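Home Tickets Knowledge Base Member Desk Contact

Ticket 1061 - Profile of hotel manager not showing on the "Hometown People" page
Opened by: Ingvild Lundgren
Handled by: Oddur Hafstein
Status: Closed

Ingvild wrote:

Hello, and thank you in advance for taking this on, I know the web desk is busy after the holidays. We have a profile on the Lellemdale community paper site of Ms. Brynjólfsdóttir, who grew up two streets over from our office and has just been named general manager of the Ostance hotel. Half the town is proud of her and the other half is related to her! The story went up yesterday evening and I could open it fine from the link in my email, but it is not on the Hometown People page where folks would look for it. Her aunt has called me twice. I tried reloading, I tried my husband's laptop, and I tried searching for her last name, which gave me nothing at all.

Oddur replied:

Good morning Ingvild, and what a nice piece, I read it through with my coffee before I looked at anything technical. The part where she starts out on the night desk and learns everybody's breakfast order is lovely.

So, what I see so far. The story itself is published and healthy - the server returns a 200 for it every time I ask. The Hometown People page is built from a list that Lellon (our publishing system) puts together each hour, and the list stops at a story from last May. Could you tell me which section you picked when you saved it, and whether you typed the name with the accents or without?

Ingvild wrote:

I picked "People" and I typed it with all the accents, as she spells it herself and I would not dream of leaving them off. Was that wrong?

Oddur replied:

Not wrong one bit, please keep them. I found two separate things, and neither is your doing.

The first is the section. There is an old "People" and a newer "Hometown People", and they sit right next to each other in the menu looking like twins. The page only reads the newer one. I moved your story over, along with 6 others that had landed in the old section, and I have hidden the old one so it can't catch anybody again.

The second is the search box. It was treating ó and í as blanks, so her name was being chopped into pieces. I switched on the setting that matches accented letters to plain ones and rebuilt the index, which took 11 minutes. Searching works now with or without the accents. Would you check from your end, and maybe have her aunt check as well?

Ingvild wrote:

It is there, right at the top, and the aunt has found it and printed it. One more small thing while I have you - the caption says she began at the hotel as a "font office trainee". Can I fix that myself, or does it have to go through you?

Oddur replied:

You can fix it yourself: open the story, choose Edit Caption, and press Save and then Publish. Save alone keeps it as a draft. Closing this one, but write back under the same number if the caption is stubborn.

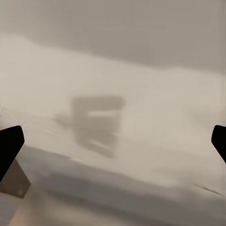
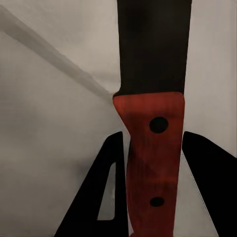 Lellemdale, 11 January 2019

Caption corrected by Ingvild and showing properly on the story and on the section page. Hourly list checked after the next two rebuilds and the profile stayed in place. The old "People" section is hidden in the menu for all editors; its address still forwards to Hometown People, so links in earlier newsletters will keep working.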